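Enetby household contents program, progress report to Remlow, 3 June 2026

Bedroom jewelry is in its second pass. Of 238 pieces on the list, 200 have been described and entered. Beaded bracelets are recorded by bead color and size, bangles and cords by finish and any charm. Pieces are sorted in a shallow gray box on the bed.

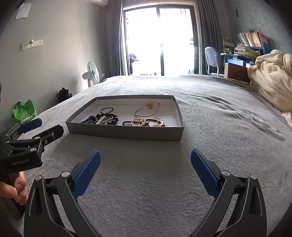 Corinne Fitzsimmons asked that pearl-like strands be entered as "white beads, untested" until Pruitt has examined them. The list now follows that wording.

Remaining: 38 pieces, mostly earrings. Spending on storage trays stands at 95 dollars. Final list due in October.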